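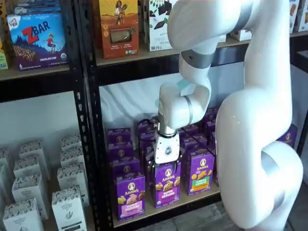 Slower than I expected, but it didn't crush anything, was Karine Nguyen's verdict after the Barnon open day on June 7, 2022. Fair enough. Shelf picking demo ran most of the afternoon, nearly 93 visitors thru the door, coffee gone early. Lots of questions on grip force, teh best ones from the grocery people. Next open day in July, 16 places, email Rhonda Hawthorne.
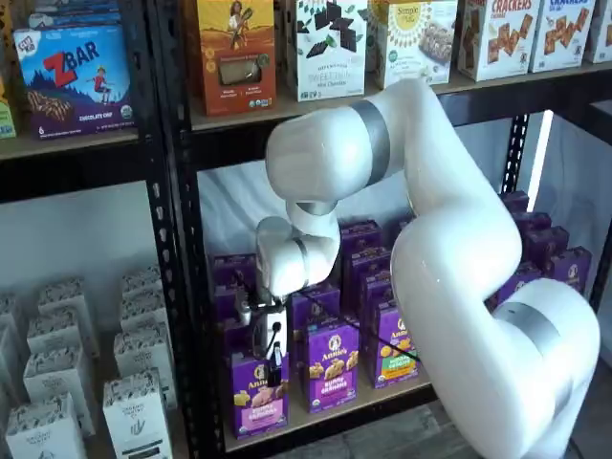
Arm and gripper at the snack shelf, Barnon open day.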